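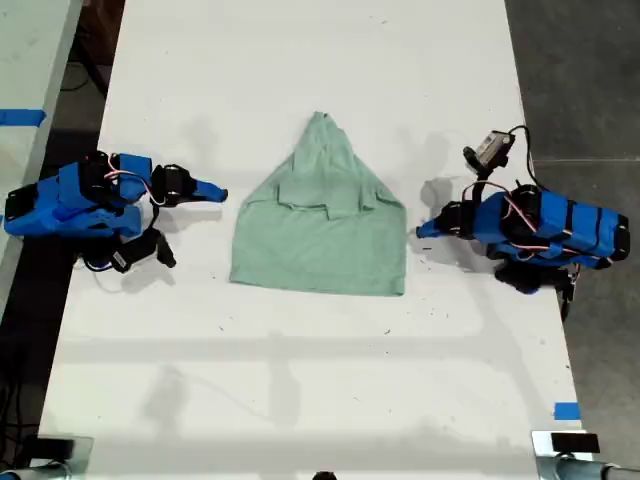 I love a clothes swap, and I'll defend it against any mall in the country. The one in Laltley runs twice a year, in the old Dralidgate hall, and I went again in September with a bag of 6 things I hadn't worn since college. I came home with 3 shirts, a raincoat and a grin I couldn't get rid of until supper.

What I love most is the mix. At a store, everything on the rack was picked by one buyer for one kind of person. At a swap you get the whole town's closets at once — bowling shirts, choir blazers, a prom dress with pockets (pockets!) sewn in by hand. You try on things you would never pay for, and every so often one of them fits like it had been waiting.

People tell me swaps are all junk. Some of it is, sure. I've seen socks on those tables that should have become dust rags years ago. But most folks bring decent stuff, and the sorting is half the fun. Cyprian Sowa wrote in the town newsletter that we'd be better off with a regular thrift shop, open all week, with price tags. I'd shop there too, Cyprian! I just don't want it to replace the swap, where you end up talking to the woman who wore your new raincoat through 2 winters in Maine and can tell you which snap sticks.

So clean out a drawer before the spring one. Wash everything, fold it nicely, and come early, as the coats go fast.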